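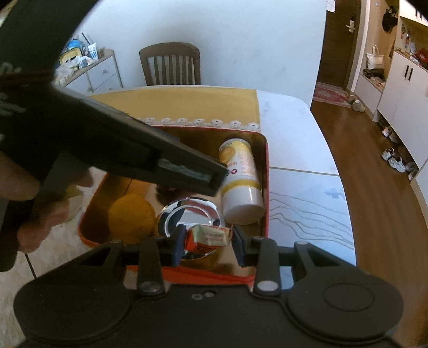

Le tiroir aux sachets

Chez nous il y a un tiroir, sous celui des couverts, où finissent les petits emballages : sauces, sucres, sel pour une personne qui n'en a pas voulu. Mylene l'appelle « la réserve ». Moi, j'y vois surtout ce qui empêche le tiroir de fermer.

En août, j'ai voulu trier. Deux heures plus tard j'avais jeté 11 sachets et gardé tout le reste, au motif qu'on part parfois en pique-nique. Notre dernier pique-nique remonte à l'ancienne voiture.

Florante, de passage, m'a conseillé de tout vider d'un coup, sans regarder. Il est reparti avec deux moutardes dans la poche. Le tiroir ferme un peu mieux depuis, à condition de le soulever à gauche.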